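うちのロボット部で後輩に毎年聞かれるのが「両手の初期姿勢ってどう合わせるんですか」という質問です。口で説明するのに疲れたので、手順を書いておきます。ハンドは5本指、左右とも手首にセンサーが付いている構成が前提です。

## 用意するもの

- 部のノートPC(設定ツール「Retden」を入れたもの)
- 養生テープ
- 人間2人。1人は操作、もう1人は非常停止ボタン係

ボタン係はスマホ禁止です!去年わたしがやらかしました(Naa Nyarko先輩、あのときは本当にすみません)。

## 手順1:ケーブルの逃げを作る

電源を入れる前に、手首から出ているケーブルを指でたどってください。腕をいちばん上まで上げてもピンと張らない長さが必要です。ぎりぎりだと、動作中にコネクタが抜けて最初からやり直しになります。床に垂れる分はそのままでいいけれど、足を引っかけそうな場所だけテープで留めます。

## 手順2:両手を上げて開く

Retdenで「ready」を選んで、速度を4に落としてから実行。いきなり全速で動かしたい気持ちはわかります、でも我慢!

腕が止まったら、頭のカメラの映像で確認します。見るのは左右の手の高さと、指の開き具合。両手が同じくらいの高さで、間がしっかり空いていて、親指が内側を向いていれば合格です。広い床で人に見てもらうときも、わたしはまずこの姿勢にします。前に立つ人とは距離を取ってくださいね。

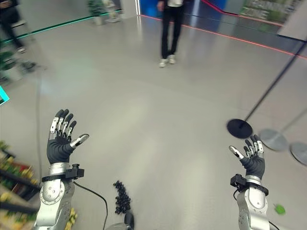
## 手順3:ずれを直す

片方だけ低いときは、肩ではなく肘の値から触ります。肩を先にいじると手首の向きまで変わって、どこを直しているのかわからなくなるんです。1回に変えるのは4まで。変えたら一度腕を下ろし、もう一度「ready」で上げて見比べます。

親指だけ角度が変なときは、指の原点がずれている可能性が高いです。Retdenの「hand」タブから片手ずつ原点を取り直してください。

## 手順4:保存する

決まった値は必ず名前を付けて保存!「test」とか「final2」はやめましょう。うちでは「日付_操作した人」にしています。待ち時間は500ミリ秒のままで大丈夫です。

## うまくいかないとき

- 映像が出ない:カメラのケーブルより先に、PCの省電力設定を確認
- 片手だけ反応しない:手首のコネクタを挿し直す
- 指が震える:Bohdan Morozくんに連絡(このへんは彼のほうがずっと詳しいです)

左右の値を入れ替えて保存してしまった人は、共有フォルダの「Jollen」に元の設定があるので、そこからコピーして手順2に戻ってください。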